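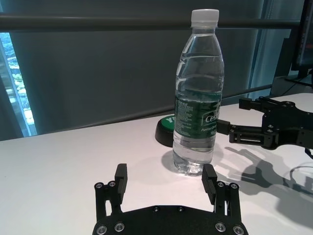
Drinking more water, and other small winter projects

I have never been a good drinker of water. Tea, yes, gallons of it, and coffee until lunchtime, and if there is squash going at somebody's house I will happily have squash. But a plain glass of water has always struck me as something you have with a tablet. My mother was the same, and her mother kept a jug on the table at every meal which I don't remember being any emptier at the end than it was at the start.

So when I went for a check-up in December and the nurse asked how much I drank in a day, I started listing the teas, and she let me get to the end of the list very patiently and then said, "And water?" I said I had some when I cleaned my teeth. She laughed, thank goodness, and wrote something down, and I went home on the bus feeling a bit told off and quite thirsty.

I should say that I wasn't ill. I'd been having headaches in the afternoons, the dull sort that sit behind one eye, and I was putting them down to the choir. We had taken on far too much for the Christmas concert (Clavivum is a small choir with big ideas, as anyone who sat through our last one will know) and I was spending my evenings with a folder of music under a poor lamp. The lamp has been changed as well, so I can't claim this was a proper experiment.

The first thing I did, as I always do with a new resolution, was buy something. I got a Grustik flask in a lovely dark blue, with a lid that folds over and a loop to put your finger through. It keeps water cold for longer than I have ever needed water kept cold. It also weighs as much as a tin of paint when it's full, and after a week of carting it to work and back my shoulder had had enough. It lives in the car now, on the floor behind the passenger seat, and every time I brake it rolls forward to remind me what I paid for it.

After that I tried the glass by the kettle. The idea was that every time I put the kettle on I would drink a glass of water while I waited. I read this somewhere and thought it was terribly clever, and it does work, up to a point. The trouble is that I put the kettle on such a lot. By the middle of the first afternoon I had drunk so much that I couldn't settle to anything, and I had to get up twice during a film that I'd been looking forward to for ages.

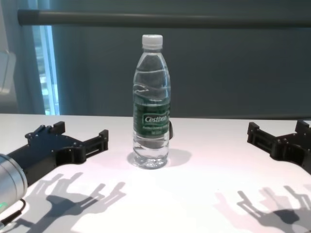

Petdale, Mar 4, 2019

I wrote the first part of this weeks ago and then left it sitting in drafts, so I'm picking it up again from my sister's spare room with the rain coming down sideways. I came up on the slow train and had 2 hours to think about the subject, which is more thought than it has probably had from anybody.

The water here is soft, and I had forgotten what a difference that makes. At home it comes out of the tap as hard as nails and leaves a crust on everything, and I think half my trouble all these years has been that I simply don't like the taste of it. Here I had three glasses the first evening without noticing. The tea is better as well. It's a different colour altogether, clear and reddish, with none of that film on top, and my sister, who has lived here for years, looked at me as if I'd gone soft in the head when I stood there admiring it.

We walked up to Zamani this morning in a gap between showers. It's a little café at the top of the hill with steamed-up windows and a shelf of jigsaws, and they put a jug on your table before you've even got your coat off, with slices of cucumber in it. I was suspicious of the cucumber. I'd always thought of it as the kind of thing that happens in hotels. But it takes the edge off, somehow, and we got through the jug and asked for another, and then I had a cheese scone the size of a small hat, so let's not pretend the morning was all virtue.

There are 312 steps on the short way back down (there's a sign at the top that tells you so, presumably to give you the chance to change your mind) and my knees counted every one. We went very slowly. My sister pointed out where the old drinking trough used to be, and the bit of wall where the spring still comes through when it's been wet, and we both stood and looked at it dribbling down the stones as though we'd paid to get in.

I do buy bottled water now and again when I'm travelling, and I used to feel guilty and leave the bottle half full in my bag for days. Now I finish it, refill it if there's a tap about, and put it in the recycling when I get home. I'm sure somebody will write and tell me I ought to be using the flask. You're quite right, and it's in the car. 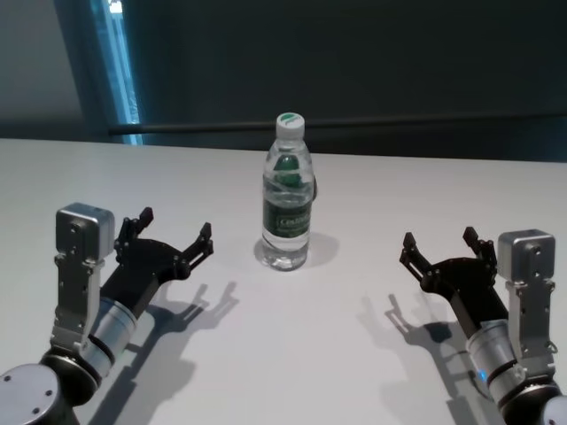 Bottled water, green label

What has stuck, for what it's worth, is very dull. I have a glass when I get up, before the first tea, and a glass with each meal, and a jug in the fridge at home that stands overnight so the taste goes off it a bit. I put a slice of lemon in when I've got one. At choir I take a small bottle and drink at the break, when we get up to 40 minutes if the biscuits are good, and I've noticed I'm not croaking by the last piece the way I used to. The altos on either side of me have started bringing bottles too, so there's a good deal of rustling.

The headaches are fewer. I had one last week, but that was after a very long phone call about car insurance and I don't think any amount of water would have touched it.

I'm here for a few more days. If the rain lets up we're going to walk round the reservoir, and if it doesn't there's a jigsaw of a harbour on the dining table with 8 pieces of sky still to find, and my sister swears they were all in the box when she started.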